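4.3 Self-reported tidiness and the problem of the neutral background

The claim that a plain visual background improves concentration has been repeated so often in the workplace literature that few authors bother to cite a source for it. We went looking for one. Most of the papers we found lead back, through two or three intermediate reviews, to a single office survey with no control group and a response rate the authors did not report. That is thin support for a recommendation now printed in furniture catalogs.

Our own data do not rescue it. Of the 2,631 people invited through the Britura panel, 1,019 completed both the background questionnaire and the proofreading task. Respondents who described their desk surroundings as plain did make fewer errors, but they were also older, more likely to have a door they could close, and more likely to be working in the morning. Once those three variables enter the model, the difference shrinks to a size we would not defend in front of a hostile reader. We report it in the appendix for completeness.

There is a second difficulty, and we think it is the more serious one. "Plain" was left to the respondent to define. A follow-up with 40 of the participants at the Dusby site showed how loosely the word was used. One person rated a wall of family photographs as plain on the grounds that she no longer noticed it. Another rated a white partition as busy because of the cable running down it. Earlier studies using the Tornerier scale treat such answers as if they referred to the same thing. We see no reason to believe they do, and the scale's published reliability figures – which concern only whether people give the same answer twice – have nothing to say on the matter.

A screen or curtain is the usual remedy suggested in the applied literature, and it is often treated as a clean manipulation: hang it up, and the background is gone. We doubt this. Cloth has creases and catches light along its folds, and people tend to put things on it (Figure 6). A participant seated in front of such a surface is still looking at something, and the experimenter has merely swapped one set of details for another.

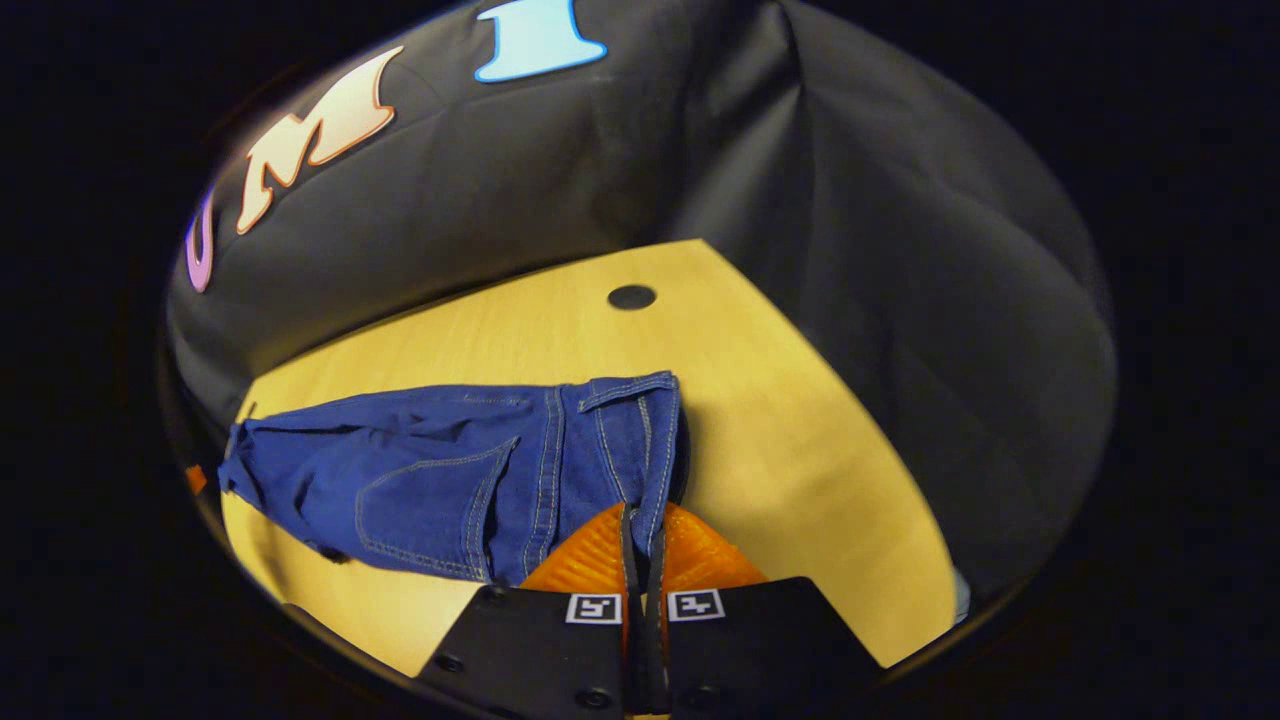 Figure 6. Black fabric draped behind and beside a small work area, with decorative letters attached to the cloth.

4.4 Noise as a rival explanation

Curtains also change the sound of a room, a point the Aubert trials mention once and then drop. Their treated rooms had heavy curtains and their comparison rooms had bare walls, so any gain in accuracy could as easily be credited to a quieter space. The authors had sound level readings for roughly 50 sessions but did not include them in the analysis. We asked for the readings and were told they had not been kept.

Without them, the trials cannot separate what participants saw from what they heard. Later reviews cite the result as evidence for the visual account alone, and in our view it should be removed from that list until someone repeats the work with matched acoustics. Our own proofreading task was done at home, with no record of sound at all, so it cannot settle the question either.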